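Mini fridge

A mini fridge (bar fridge to most of us, beer fridge to my family) is a small refrigerator meant for a bedroom, office, caravan or shed. I've been adding to this page since 2012, when I bought my first one second-hand in Villside, and I've lived with four of them since, so please forgive the odd opinion.

Types

There are two main sorts. Compressor models work like a full-size kitchen fridge, get properly cold and hum a bit. Thermoelectric models have no compressor, and they only cool to so many degrees below the room they're in. My Lirberg was one of those — lovely and quiet in winter, hopeless by the time January came around! Absorption fridges are a third kind, mostly seen in caravans, and can often run on gas.

Inside

Most have one or two wire shelves and a bit of flat floor underneath. Dinner plates are the real test. I always take one along to the shop (yes, I get looks), because a cabinet that swallows 24 cans may still refuse a plate unless you pull a shelf out.
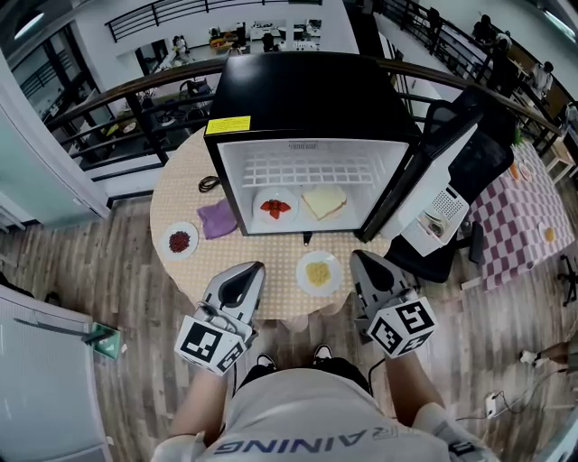 Plated food does best on the floor of the cabinet, where there's the most headroom and nothing slides about when you open the door. Sandwiches want a cover or they go stiff at the corners, and cut strawberries will perfume everything if you leave them bare. Leftover corn and beans I tip into lidded tubs, as two loose plates of veg use up all the room I've got.

Placement

Leave a gap behind and at the sides so the warm air can get away, and check which way the door swings before you settle on a spot. Tabletops are fine if they're sturdy and level. My Brandatero sat on a wobbly card table all one August and rattled like a tram.

See also: Esky; Caravan fridge; Chan cooler box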